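About Gellenwood

Hello! I'm Maeve Dolan, and I run Gellenwood, a little film club and school for anyone who'd like to watch more films, or have a go at making one. We started in September with 11 people and a borrowed projector, and I was so nervous I put the subtitles on in the wrong language.
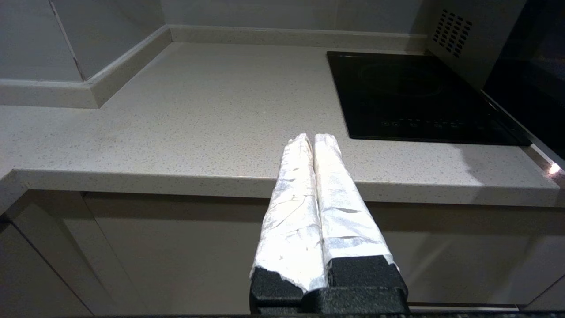
What we do

We screen a film every fortnight (mostly European, with the odd western when I get my way) and then we talk about it until we're thrown out. The room seats 30, so do book.

Mathis Vasseur teaches our short film course. He edited for years before he came to us, and he's very patient with people who hate cutting their favourite shot! 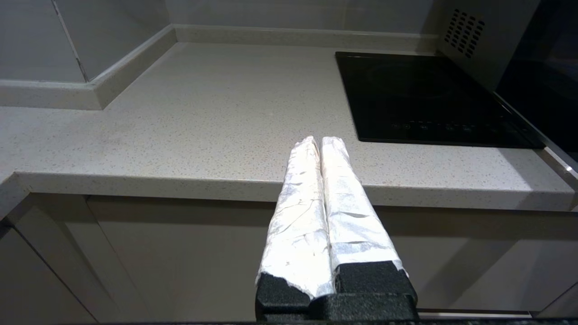 He'll also lend you books if you ask nicely. Last term's students made a ten-minute comedy called Piment, and we're all daft about it. The next course is open for booking now, no experience needed.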